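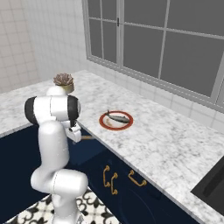

**Jellport shuts off water on 38 blocks, kitchens go dry**

August 20, 2024 -- Main broke under Celta Street before breakfast. Second one since July. City says 1725 homes had low pressure or none by 9 a.m., most of them on the hill side.

Crews found a 44-foot stretch of old pipe split lengthwise. New pipe is on the truck, but the valve at Prinum Avenue wouldn't close all the way, so they lost teh morning on that.

Water back by 6 tonight, if the valve holds. Boil notice stays on 18 hours after that -- drinking, cooking, brushing teeth. Showers OK.

Bottled water at the Prinum Avenue fire station, two cases per household. Bring ID with a street address.

Cù, the noodle place on Celta, closed for the day. "Can't make broth with no water," owner Bakari Obura said. He threw out two pots. Hopes to open for lunch tommorow.

Street stays closed to cars between the bridge and the library. Buses using Prinum.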